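Plodham bench trials: progress report to the Belum fund
Prepared by Nilmini Kodikara
Jan 8, 2018

Period covered

This report covers the work since the last payment was released in June. The kitchen task (placing bowls in a wire dish rack with two arms) is behind plan. The main cause is a repeated fault in the right arm, set out below. Spending is within budget.

The fault

We ran 97 trials before stopping. In 13 of them the right gripper opened without being told to. Most of the bowls fell a short way onto the table and were not damaged. Three broke. In one of those cases a piece landed on the rail and the left arm drove over it before the stop button was pressed. Dreltano, who supplied the arms, had the right gripper back for inspection and found nothing wrong with its motor.

We then looked at the cable. The fault showed up only when the arm was reaching out to the side with the wrist turned, and never when it was working close to its base. With the arm powered and held still, we could make the gripper let go by bending the cable by hand near the connector. The connector was working loose under the pull of the cable. When the signal dropped, even briefly, the gripper controller restarted, and its default on restart was to open.
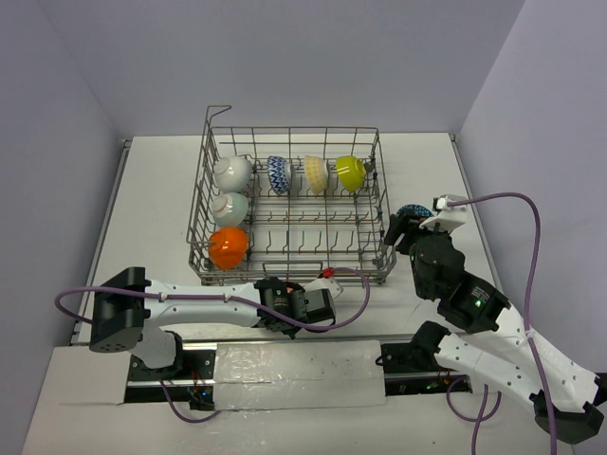 Two changes have been made. The cables on both arms now run in a longer loop, so that there is slack at full reach. The controller setting has also been changed so that a gripper holds its last position after a restart. The second change needs care. A gripper that holds on after a fault could also hold on to a hand, so the rule is now that no one reaches over the table while the arms have power. Mäkelä reviewed the new stop procedure and asked for a second stop button on the far side of the bench. It has been ordered but not fitted.

Since the changes we have run 17 trials with no unplanned opening. That is too few to call the fault closed. We want to match the earlier number before we say so.

Effect on the plan

The mixed load trials, with bowls and plates together, will start late. We have moved the software work on rack spacing forward to fill the gap. The final demonstration date is unchanged for now, but there is no spare time left in front of it.

Requests

We ask the fund to agree to move the unspent travel money to spare cables and connectors. We would also like to send the next report once the repeat trials are finished, in place of the fixed date.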